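Section 6. Running the Station at an Open Day or Site Visit

Applies to: Bevon two-arm tabletop station, all enclosure sizes
Revised March 9, 2023

Use this section when the station will be shown to people who do not normally work with it. It assumes that you have finished the installation in Section 3 and the arm calibration in Section 4. If the station was moved for the event, repeat the calibration after the move, even if the arms look straight.

6.1 Before the event

1. Choose a spot with a wall behind the station or at least one closed side. Visitors should be able to reach the front and no more than one other side.

2. Put down the floor tape supplied in the Skomum event kit. The tape line goes 45 inches from the front rail. Operators stand inside the line, visitors outside it.

3. Plug the station into its own outlet. Do not share a power strip with a projector, coffee maker or space heater.

4. Route the main cables under the floor cover and out the back. Check that the cover lies flat along its whole length.

5. Place the emergency stop on the operator's side of the station. Press it once with the arms powered and confirm that both arms stop. Twist to release.

Note: The stop button must be tested again if it is unplugged for any reason, including cleaning.

6.2 Setting out the table

Clear the table before you load the demonstration program. Programs in the Eder visitor set use everyday objects, and the objects for each program are listed on its start page. Keep spare objects off the table until they are needed.

1. Home both arms. Wait for the green light on each wrist.

2. Open both grippers and check that nothing is caught in them.

3. Place the bin toward the back of the table, near the middle, with the open side up.

4. Lay the hand tool in front of the bin. Leave enough space around the handle for a gripper to close on it.

5. Lay the glove flat on the left side. Smooth out the fingers.

6. Raise both arms clear of the surface before you step back.
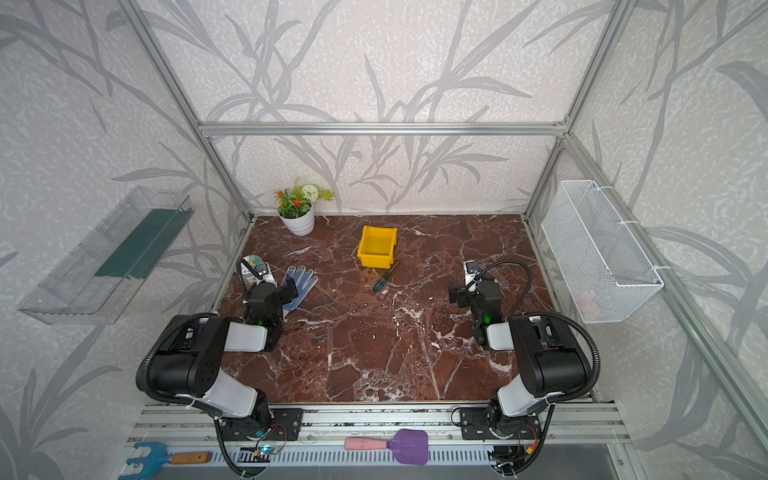 Figure 6-1. Table set out with bin, screwdriver and glove; both grippers held above the surface.

The exact position of each object can change between runs. If an object sits too close to the edge, the program stops at the first check and shows message 13 on the operator screen. Move the object inward and press Resume.

Caution: Do not reach onto the table while the arms are powered and the program is running. Press Pause, wait for both arms to stop moving, and then reach in. Pause does not remove power from the arms.

6.3 Running the demonstration

1. Tell visitors that the arms are going to move and point out the tape line.

2. Select the program on the operator screen and set the speed to Visitor. This limits the arms to a maximum of 200 millimeters per second.

3. Press Start. The station runs its checks first. The arms stay still during the checks.

4. Stay within reach of the emergency stop for the whole run. If you need to answer a question away from the station, pause it first.

5. When the run ends, wait for the arms to return home before you reset the objects.

A full run takes around four minutes. Missed grasps are normal at Visitor speed, and the program will try again twice before it asks for help. If it asks for help, pause the station, put the object back in a clear position and press Resume.

Visitors may hand objects to the operator, but should not place them on the table themselves. Do not accept glass, liquids, food or anything with an exposed blade.

Note: The wrist cameras record by default. To turn recording off, open Settings, then Cameras, and clear the Save box. Live view still works with recording off.

6.4 Between groups

1. Pause the program and look over both arms. Cable sleeves should bend freely at the elbow and must not rub against the table.

2. Check the camera brackets for looseness. Tighten by hand only.

3. Wipe the table with a dry cloth. Do not spray cleaner inside the enclosure.

4. Return the objects to their starting places.

5. Write down the run counter in the station log. The counter does not reset between events, so a reading such as 2,483 is the total for the life of the station.

If one arm feels warm at the elbow, leave the station paused until the next group arrives. If a wrist light turns amber, end the demonstration and see Section 9.

6.5 Closing down

1. Home both arms and exit the program.

2. Remove all objects from the table.

3. Switch off arm power, then station power, in that order.

4. Fit the transport clamps if the station will be moved. Clamps for the Trisach rolling base are different and are marked with a T.

5. Take up the floor tape. Return it to the event kit with the floor cover.

Caution: The arms can drop slightly when power is removed. Keep hands out from under them until they have settled.

Continue to Section 7 for transport and storage.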